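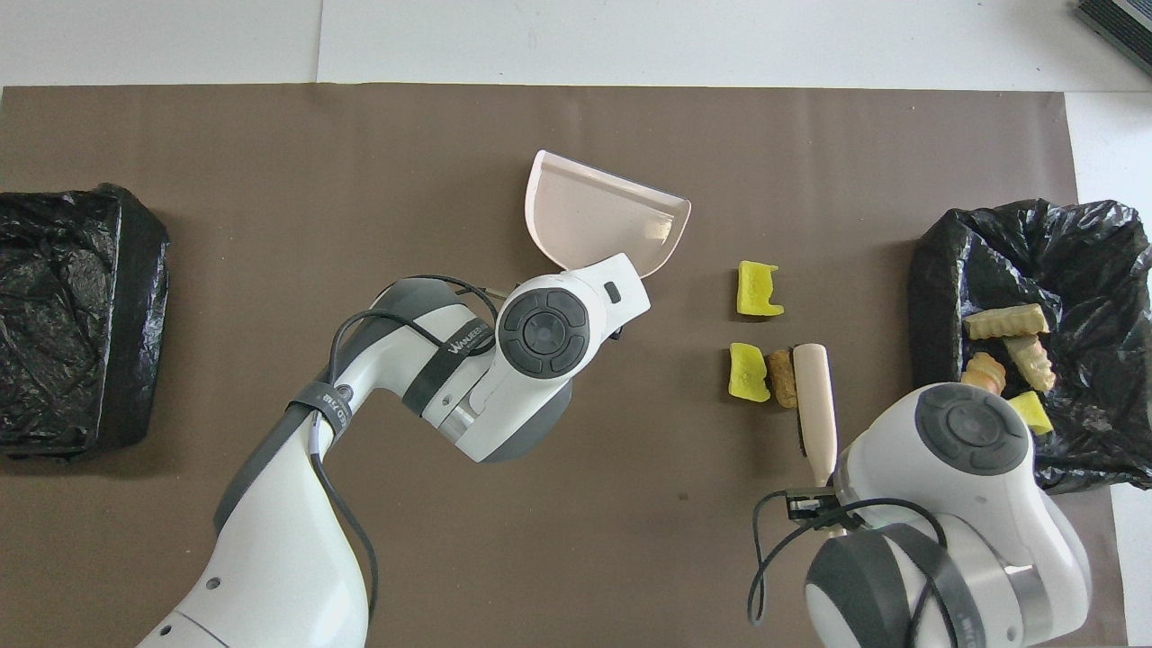
Cudden planner: questions we keep getting

Does it work out of the box?
No. Budget a week for calibration, longer if your two arms were mounted by different people.

The release notes say "general two-arm sweeping." Is that true?
I wouldn't put it that way. It does brush and dustpan on a flat surface with light debris. Samira Khalaf ran 54 trials for the last release and 15 of them ended with something left on the table. Decide for yourself what "general" means.

Do I need the learned policy?
Maybe not. Try the scripted baseline first. On small, spread-out pieces the two came out closer than we had hoped, and the script is much easier to debug.

Why does the brush arm stall before contact?
Usually the perception node has merged two neighboring pieces into one blob and the planner can't find an approach. Lower merge_dist. If that does nothing, check the timestamps on your camera topic.

Can I run it at 50 Hz?
The controller, yes. Perception runs at 5 Hz, whatever you set in the config file. Raising the first number won't fix the second.

Is the Rusu simulator good enough for tuning?
For reach and arm-to-arm collisions, yes. For bristles, no. I don't trust any sweeping result that only exists in sim, ours included.

When will Zellora grippers be supported?
There's a branch. It compiles. Evander Lennox hopes to merge it in November, and I'd plan without it.

Last edited October 13, 2018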